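Robotics Club — minutes, 1 December 2021

In the chair: Yannick Marchal. Notes taken by Siamak Shokri, who apologizes in advance for going on a bit.

**Welcome.** Yannick thanked everyone for turning out on such a chilly evening, and gave a special hello to the two new members who joined us from the Druvmont after-school group (we hope you'll stay!). The July minutes were read and approved, with one spelling fixed.

**The hand-held gripper.** Most of the evening went to Callis, and what a pleasure it was to have it out on the table and pass it from hand to hand while we talked. The team went through the finger design for the people who had missed the summer sessions, and there was a long and friendly talk about whether the flat inner faces should get some kind of rubber pad before the Zamudio meet. Siamak would like to try pads on one pair first and keep the other pair plain, so that we can compare them side by side. Yannick felt the plain faces deserve a fair run, and that the members who drew them should have the first say. We agreed to try both.

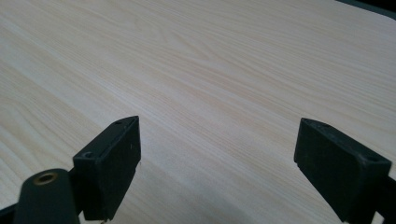
*Callis with the jaws open. The brass threaded insert is at lower left.*

A question came up about the screws, and whether everyone is using the same length. They aren't, it seems, and Siamak will sort the box and label it before next time. Please don't help yourselves from the unlabeled tray until then — it will only make the job longer.

**Gila.** The younger members are getting on very nicely with their line follower, and they asked for more floor time. Agreed with pleasure: they'll have the first half hour of each session until the meet.

**Money.** We have $200 left for parts this term. Agreed to spend it on pad material and a spare set of fingers, and to bring anything bigger back to the next meeting.

**To do**

- Siamak: sort and label the screws, order pad material
- Yannick: send the Zamudio entry form, ask about parking for parents
- Gila team: bring a list of the parts they need

**Any other business.** Whoever left a blue lunch bag on the coat rack, it's in the office. Warm thanks to the families who sent cookies.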